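Terra Cotta Rainscreen Completed on Murnora Library Addition

FOR IMMEDIATE RELEASE

MURNORA - Brirkbridge, the manufacturer of the Trivis line of extruded terra cotta cladding, announces completion of the exterior envelope on the Murnora Public Library addition. The addition was designed by Furnival and connects to the original brick reading room by way of a low glazed link. Terra cotta was selected for the street and garden elevations so that the new walls would relate to the existing brick in color and scale without matching it unit for unit.

The cladding is a back-ventilated rainscreen. Trivis panels hang on horizontal aluminum rails, which are carried by brackets fixed through mineral wool insulation to the structural wall. An open cavity behind the panels drains at the base of each elevation and vents at the parapet. Water that passes the panel joints runs down the back of the terra cotta and leaves the wall at a perforated closure strip above grade. The primary air and water barrier is located behind the insulation, where it is protected from sunlight and from large changes in temperature.
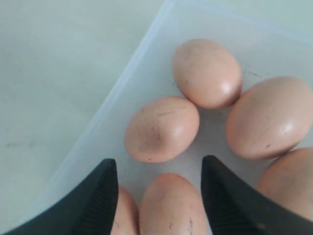 Color selection for the panels began with fired samples placed against the old brick in both morning and afternoon light. Darker reds were dropped at an early stage, as they read almost the same as the brick when viewed from across the street and left the link between the two buildings with little visual purpose. The selected clay body is a pale pinkish tan, close to the shells of the brown eggs in the frosted container, and its thin clear glaze gives the same slight sheen where light falls on a curved surface. Color runs through the full depth of the clay, so a chipped edge does not expose a contrasting core.

Panels were extruded in three profiles: flat, fluted and shallow bullnose. Flat panels are used beside window openings, where trim pieces have to meet the terra cotta cleanly. Fluted panels cover the larger areas of wall on the street side. The bullnose profile is limited to the garden elevation and to the returns at the entry. All profiles share one back section and one clip, which allowed the installer to change from one to another on the same rail.

More than 500 panels were supplied to the project. Each was marked on its concealed face with an elevation and course reference, and pallets were loaded in the order of installation. Cut pieces for the window heads were prepared at the plant, with field cutting confined to the base course, where the sidewalk slopes.
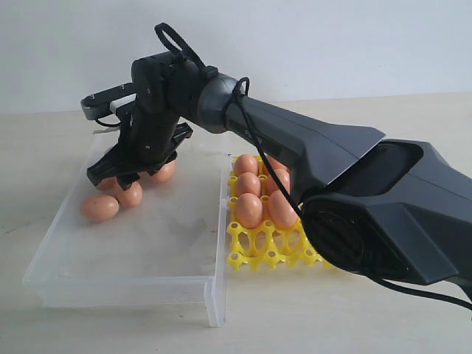

Furnival said in its design statement that the joint layout took longer to settle than the color did, since the course lines of the new work had to meet the sill and cornice lines of the reading room at the link. The statement adds that the fluted profile was moved to the street side after a full-size mock-up showed that its shadows were lost under the garden trees.

The mock-up included a window head, an inside corner and a section of parapet. It was subjected to a 72-hour intermittent water spray, after which the panels were removed and the cavity inspected. One flashing lap at the window head was lengthened as a result. The revised detail was used at all openings.

At the base of the street elevation, panels are backed with a bonded mesh that holds fragments in place in the event of impact. Individual panels at this level can be unclipped and replaced from the outside without disturbing the course above. A supply of spare panels from the same firing has been delivered to the library for storage.

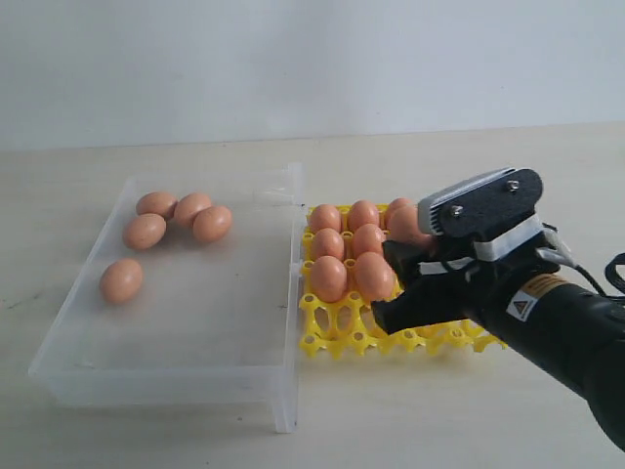
Support Framing and Thermal Performance

Brackets are set with a thermal break pad at the wall and are spaced to suit the structure, with closer spacing at corners where wind loads are higher. The rails have slotted connections at alternate brackets to allow for movement of the aluminum. The longest continuous run of rail on the project is on the street side, where the elevation measures 100 feet from the link to the far corner, and movement joints there are aligned with the edges of window openings.

Insulation was installed in a single layer with tight joints and cut around each bracket. Cavity barriers are provided at floor lines - these remain open in normal use to permit air flow and close when exposed to heat.
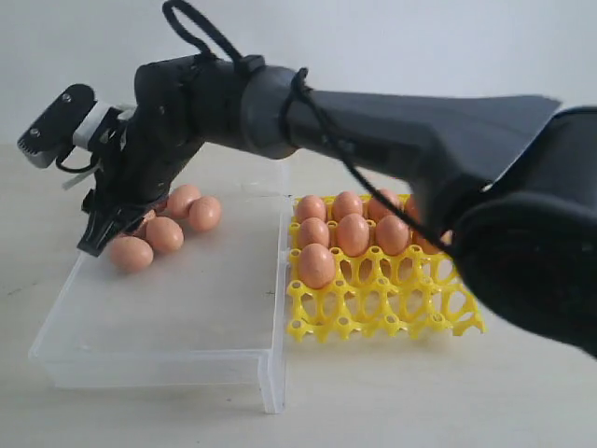 Robotic arm and clear tray, with yellow egg tray.

Maintenance

The glazed surface requires no sealer. Brirkbridge recommends an annual visual check of the base closure strip and parapet vents, and washing with low-pressure water and a neutral detergent where needed. Acid-based masonry cleaners should not be used on the panels or the rails.

Interior work at the addition is continuing under a separate contract, and the library expects to open the new stacks in October.

About Brirkbridge

Brirkbridge manufactures extruded terra cotta panels, baguettes and trim for commercial and civic buildings. Trivis panels are available in standard and custom colors, glazed or unglazed. Profile drawings, bracket spacing tables and color samples for the Trivis line can be requested from the Brirkbridge technical department.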